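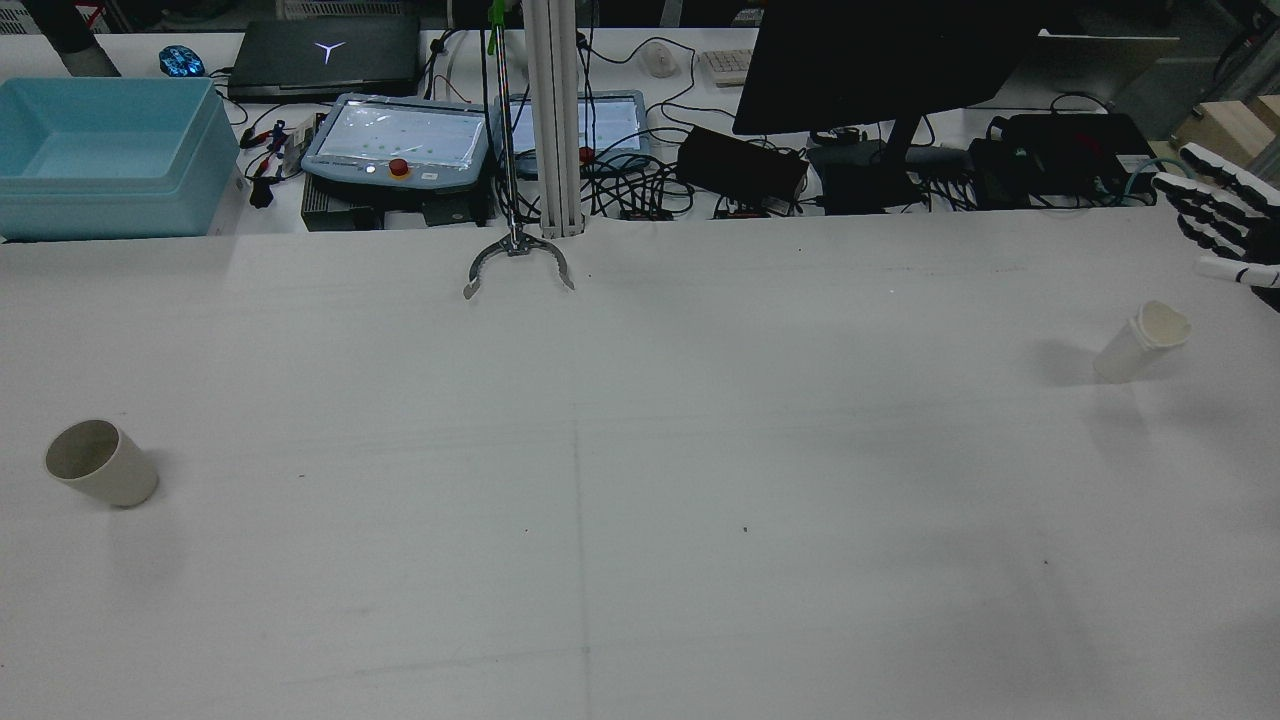

Page last changed: May, 4:15 p.m.

The Last Pot at Drimthorpe

By Benedicta Kpodo

The coffee at the Drimthorpe grange hall comes out of a 100-cup urn with a dent in the lid, and by the time the fiddles start tuning there's already a line for it. I had driven two hours to hear the music. I ended up spending half the night next to the urn, and I'd do it again tomorrow.

If you've never been to a community contra dance, picture a long wooden room, a band on a low stage, and a caller who tells everyone where to go. You don't need a partner. You don't need lessons. You need shoes that slide a little, and you need to be all right with holding hands with strangers, including a nine-year-old who knows every figure better than you do and will steer you by the elbow until you catch on.

I caught on sometime in the third dance. There's a move called a hey, where four people weave past each other in a kind of figure eight, and for most of it I was lost (I passed the wrong shoulder, then apologized to the wrong person). Then the tune came around again and my feet just went. What a feeling! The whole line moves on the same beat and the floor bounces under you like a dock.

The hall was built for farm meetings, and the floor is the reason people drive in from Beston and farther out. It's maple, laid over long joists with nothing stiff beneath the middle, so it gives. Dancers talk about it the way swimmers talk about a lake. The rule on the door says 124 people and the dance fills it most months. On the night I visited, the sign-in sheet got to 121 before the break.

Most of the tunes were reels and jigs from New England and Quebec, played in sets of three so the band can shift keys right when the dancers start to flag. The piano player, Dissanayake, learned them off cassettes his uncle mailed him, and he still hears the tape hiss in his head when he plays the slow ones. His left hand is enormous. It sounds like a tuba and a drum kit having a good time together, and when he drops out for eight bars and comes crashing back in, people whoop.

At the break everything moves to the side room. There's pie, there's a jar for the roof (they need new flashing over the stage before winter), and there's the coffee, which is strong and a little burnt and exactly right after an hour of spinning. People fan themselves with the song sheets. Somebody always starts a waltz on the concertina out on the steps, and a few couples go out and dance it on the gravel.

I asked the caller how she picks the last dance. She keeps a box of 200 index cards, some so worn she has had to copy them over twice, and she chooses by looking at faces. If folks look tired she calls something with a long swing in it — less to remember, more to enjoy. If they look wild she gives them the hard one.

We got the hard one.

Dances run monthly from fall through May, doors at 7 p.m., beginners' walk-through at 7:15. Bring clean shoes and a pie if you have one.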